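Tecnologia das Construções I
Apontamentos da aula 7 -- Revestimentos de paredes: rebocos, pedra e remates de vãos
Versão revista em 23 de agosto de 2022

7.1 Âmbito

Estes apontamentos tratam dos revestimentos aderentes de ligante mineral e dos revestimentos de pedra irregular assentes com argamassa. Os sistemas ventilados com fixação mecânica e os sistemas compósitos de isolamento térmico pelo exterior são dados na aula 9. Pressupõe-se o conhecimento da aula 4 (alvenarias) e da parte da aula 5 relativa à absorção capilar.

Os casos de obra citados são os do caderno de exercícios: moradia de Brellomberg, armazém de Carbridge e reabilitação do edifício Ornley. As fichas técnicas usadas nas aulas práticas são as da argamassa Pagano, nas versões de cal e bastarda.

7.2 Funções do revestimento

Um revestimento de parede regulariza o suporte, protege-o da água e dos choques, e dá o acabamento final. Nem todos os revestimentos cumprem as três funções. Uma tinta aplicada sobre betão aparente protege e acaba, mas não regulariza. Um emboço regulariza e protege parcialmente, ficando à espera de outra camada.

Distinguem-se, quanto ao comportamento perante a água:
a) revestimentos de estanquidade, que impedem a chegada da água ao suporte mesmo com fissuração moderada deste;
b) revestimentos de impermeabilização, que limitam a quantidade de água que atinge o suporte, mas dependem da espessura e do estado de conservação;
c) revestimentos de acabamento, com contributo reduzido para a proteção do conjunto.

Os rebocos tradicionais pertencem ao grupo b). Retêm parte da água da chuva na própria espessura e devolvem-na por evaporação quando as condições o permitem. Este mecanismo exige permeabilidade ao vapor elevada, e é prejudicado pela aplicação posterior de pinturas pouco permeáveis. No edifício Ornley, a pintura espessa sobre reboco de cal deu origem a empolamentos em toda a fachada norte (ver exercício 7.3).

7.3 Suporte

O suporte deve estar limpo, coeso, plano dentro das tolerâncias do caderno de encargos e com rugosidade suficiente. A verificação faz-se antes da encomenda da argamassa e repete-se antes da aplicação.

Suportes muito absorventes retiram água à argamassa fresca. O ligante hidráulico fica sem água para hidratar junto à interface e a aderência perde-se, mesmo que a superfície exterior endureça de forma aparentemente normal. Humedece-se o suporte na véspera e novamente antes do trabalho, deixando desaparecer a película superficial de água.

Suportes pouco absorventes, como o betão moldado em cofragem metálica, têm o problema contrário. A aderência mecânica é fraca e recorre-se a um chapisco (crespido) ou a um promotor de aderência. Restos de óleo descofrante removem-se por lavagem e escovagem.

Nas transições entre materiais diferentes, por exemplo entre pilar de betão e pano de tijolo, coloca-se uma rede de fibra de vidro resistente aos álcalis, embebida no terço exterior da camada. A rede encostada diretamente ao suporte quase não tem efeito sobre a fissuração.

7.4 Camadas do reboco tradicional

Chapisco: camada fluida, rica em ligante, projetada e não alisada. Cobre o suporte de modo descontínuo. Espessura pequena e variável.

Emboço: camada de regularização. É a mais espessa e a que mais condiciona o comportamento à água. Aperta-se com a talocha e deixa-se com textura áspera para receber a camada seguinte.

Acabamento: camada fina, de granulometria controlada. Pode ser areada, raspada, projetada ou lisa.

Regra de degressividade: o teor em ligante e a rigidez diminuem do suporte para o exterior. Uma camada exterior mais rígida do que a interior impõe-lhe tensões na retração e destaca-se -- o defeito é frequente em reparações feitas com argamassa de cimento sobre reboco antigo de cal.

O traço indica-se em volume na ordem ligante : areia. Para argamassas bastardas indica-se cimento : cal : areia. Um traço 1:1:6 significa um volume de cimento, um de cal aérea hidratada e seis de areia seca. A areia húmida aumenta de volume aparente, pelo que a medição em obra sem correção conduz a argamassas mais ricas em ligante do que o previsto.

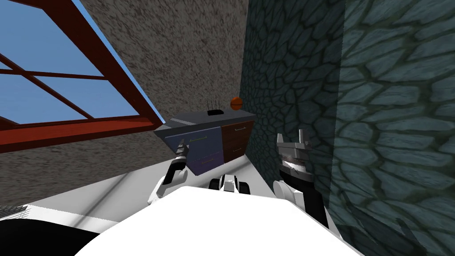 7.5 Textura e granulometria

A rugosidade do acabamento depende da dimensão máxima do agregado, da ferramenta e do momento em que se trabalha a superfície. A mesma argamassa, talochada cedo ou tarde, produz texturas diferentes. Em panos extensos convém manter a mesma equipa e marcar as interrupções em juntas, arestas ou tubos de queda.

Acabamentos rugosos disfarçam as irregularidades do suporte sob luz rasante e toleram melhor a microfissuração visível. Retêm, em contrapartida, mais sujidade e são mais difíceis de reparar localmente. Acabamentos muito lisos exigem uma concentração superficial de ligante que favorece a fissuração em rede.

A cor obtém-se por pigmentos minerais na massa, pela escolha do agregado ou por pintura. Com pigmentos na massa, a dosagem de água tem influência visível na tonalidade final.

7.6 Revestimento de pedra irregular

Designa-se por opus incertum, ou aparelho irregular, a disposição de placas poligonais sem fiadas contínuas. Usam-se sobretudo xistos, ardósias, quartzitos e calcários lajeados. O aparelho tira partido da forma natural das placas e reduz o corte, mas obriga a uma seleção demorada das peças.

Critérios de composição:
- evitar quatro juntas a concorrer no mesmo ponto;
- evitar juntas retilíneas prolongadas, na vertical ou na horizontal;
- reservar as peças maiores para as arestas e para a base;
- não preencher vazios grandes apenas com argamassa;
- ensaiar a composição no chão antes do assentamento.

O assentamento faz-se com argamassa-cola de classe adequada ou, em placas espessas, com argamassa de cimento. Aplica-se o produto no suporte e no tardoz da placa (colagem dupla). O tardoz dos xistos deve ser escovado, retirando as lâminas soltas.

As juntas preenchem-se depois do endurecimento do assentamento. A argamassa de junta deve ser menos rígida do que a pedra e ficar ligeiramente recuada ou à face, conforme o projeto. Juntas salientes retêm água no bordo superior e degradam-se mais depressa.

Em altura, a colagem simples deixa de ser aceitável para placas pesadas e passa a ser necessário um sistema com fixação mecânica complementar. Os limites constam do caderno de encargos de cada obra e da ficha do fabricante.

7.7 Encontro entre revestimentos diferentes

O encontro entre um pano rebocado e um pano de pedra resolve-se de preferência num canto reentrante ou com uma mudança de plano. Quando os dois acabamentos ficam no mesmo plano, a diferença de espessura tem de ser absorvida no suporte ou rematada com perfil.

A ordem de trabalhos habitual é pedra primeiro, reboco depois. O acabamento do reboco protege-se mal dos salpicos da argamassa de junta, ao passo que a pedra se limpa com relativa facilidade se for tapada. A exceção são os calcários claros muito porosos.

No canto reentrante deixa-se uma junta preenchida com mástique sobre cordão de fundo. O mástique deve aderir apenas às duas faces laterais. A aderência ao fundo impede a deformação livre e provoca rotura coesiva.

7.8 Remates de vãos

O contorno das janelas concentra a maior parte das infiltrações observadas em paredes rebocadas. Pontos a verificar no projeto:

Peitoril -- pendente para o exterior, pingadeira, prolongamento lateral para dentro das ombreiras e elevação nas extremidades.

Ombreiras -- continuidade do reboco até ao pré-aro, com junta elástica entre o reboco e a caixilharia. O reboco não deve encostar rigidamente a um aro de madeira, cujas variações dimensionais com a humidade são superiores às da argamassa.

Padieira -- pingadeira no bordo exterior e rede de reforço nos cantos, colocada em diagonal.

Guarnições -- nos caixilhos de madeira, a guarnição tapa a junta mas não a veda. A vedação é feita atrás dela. A pintura ou velatura deve cobrir também os topos e o tardoz das peças antes da montagem.

7.9 Anomalias correntes

Fissuração em rede: retração excessiva, excesso de ligante ou de finos, secagem rápida.
Fissuração orientada: movimentos do suporte, ausência de rede nas transições, cantos de vãos.
Destacamento com som cavo: falta de aderência por suporte sujo, seco ou liso.
Eflorescências: sais solúveis transportados pela água. A escovagem a seco é o primeiro tratamento; a lavagem pode redissolver os sais e levá-los de novo para o interior.
Descasque de placas de xisto: planos de clivagem abertos ou ciclos de gelo e degelo.

7.10 Exercícios

Exercício 7.1. O armazém de Carbridge tem 466 m² de parede a rebocar, com emboço de 2 cm de espessura. Calcule o volume teórico de argamassa aplicada. Indique que parcelas acrescentaria para desperdício e irregularidade do suporte.

Exercício 7.2. Na moradia de Brellomberg estão previstos 100 m² de pedra irregular junto à entrada. Desenhe, à escala 1:5, o encontro em canto reentrante com o pano rebocado adjacente, identificando o cordão de fundo e o mástique.

Exercício 7.3. Explique o empolamento da pintura no edifício Ornley com base na permeabilidade ao vapor das camadas. Proponha uma sequência de reparação compatível com o reboco existente.

As resoluções entregam-se em papel, com os desenhos cotados. A aula 8 começa pela correção do exercício 7.2.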